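ok thread on the community garden seed order bc everyone keeps asking and I'm typing this between two buses

Kornden Street plots, we are ordering Saturday. not the Saturday after. this one. if your list isn't in by noon you get whatever is left in the shoebox, and last year that was kale. all kale

money first. we have 554 dollars. the Kuipers quote came in at 600 WITH shipping so something has to go. I vote the fancy squash. sorry to the fancy squash people, I know who you are

tomatoes. the big fight. Kesari did great in the beds by the fence, thick skin, hardly split at all even after that week of rain. Nemar is the better tasting one but I got blight on 4 plants by August and had to rip out the lot. my vote is mostly Kesari, a few Nemar for whoever wants to gamble

also pls start them indoors in March and not "when it feels like spring". it felt like spring in February and then it did not. my windowsill was a graveyard

peppers!! start them before the tomatoes. they are so slow. I sowed mine the same day last year and got actual peppers in like October. green ones. tiny. a bit bitter tbh

bottom heat helps a ton. I used the top of the fridge for years, then my sister gave me a heat mat and I'm never going back

tomatoes and peppers are where the money goes agian this year so that's what I need your votes on

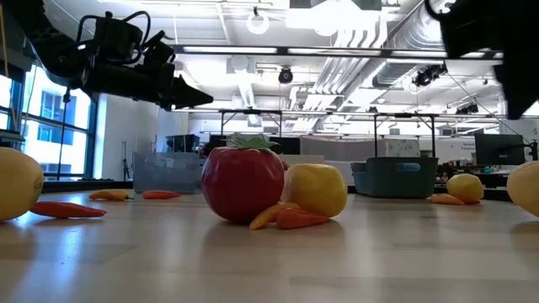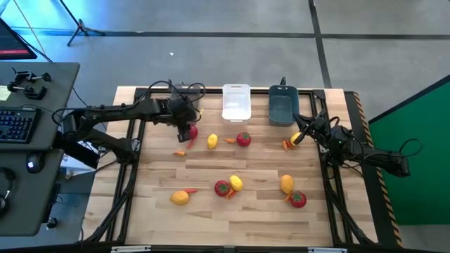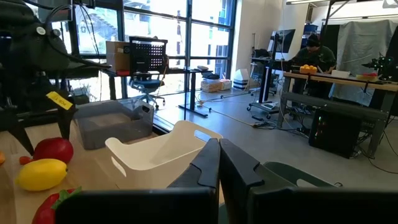
Ineke Van Damme replied: can we please not do all Kesari, it makes a fine sandwich and a sad sauce. I'd take the blight risk on a whole bed of Nemar if people prune the bottom leaves and stop watering from overhead at night. happy to give up my half of the squash money for it

ok that's fair Ineke. and yes the overhead watering, I did that. it was me. I had one evening a week and a hose with one setting

so new plan, one full bed Nemar (the sunny one near the gate, more air moving through), rest Kesari. leaves off up to the first flowers. water at the bottom, in the morning. if you can only come evenings trade with a morning person, there's a swap sheet on the shed door

compost. we get 400 liters dropped off and it goes FAST. last year the back plots got nothing bc the front plots made mountains. one barrow each till everybody's had one, then go nuts

and it's for the beds, don't sow in it. too lumpy, seeds just sit there and sulk. get a bag of the fine stuff or sieve some

beans, lettuce, radish, all cheap, just put what you want. peas too but plant them early or don't bother. mine cooked in June

saved seed is welcome but LABEL IT. variety and year. I have an envelope here that says "good one" and I have no idea. could be a melon. I'm sowing it anyway

stuff we are not buying: mint. there is mint. there will always be mint. bring a bag and take some home, take all of it

stakes, we have enough if people give back the ones in their garages. looking at nearly everyone incl me. twine we do need, adding it

ok bus. lists to me by noon Saturday, name + plot + how many packets, and say Kesari or Nemar so I can split the beds. will post the final total tonite if my phone lasts

oh and somebody left a trowel in bed 4, red handle, I hung it up in the shed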